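Soledad Lozano
16 Feb 2018

1/ We finished clearing my aunt's house in Carrasco last weekend. A few notes for anyone with the same job coming up.

2/ Start with the paper. We found bank letters inside cookbooks and a property tax bill in a shoebox. Every book got shaken out before it went in a box.

3/ Get two quotes for hauling. Ours were $2,499 and $2,003 for the same load. The cheaper crew came on time and swept the garage.

4/ Call the utilities early. The water company wanted a death certificate – a certified one, not a copy. That took 33 days to sort out.

5/ Furniture is hard to give away. Brakix turned down the dining table and the wardrobe. A neighbor took the table.

6/ Bedding is easier. Check with the shelter first, wash everything, and label the size. I kept one quilt, the one with the hearts.

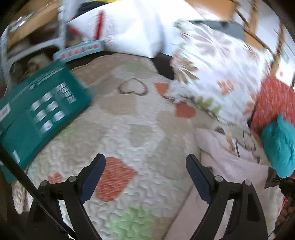 7/ Leave the kitchen for last. You still need to eat lunch and make coffee while you work.

8/ Read the meters and write the numbers down before you hand over the keys. We forgot and had to drive back.

Comments

Casimiro Llorente: Same trouble with the water company here. Ask for extra certificates at the start.

Covadonga Segura: Did the shelter take pillows? Ours won't.

Recent
Moving a piano down one flight
What Gerine charges for storage
Selling a car with a lost title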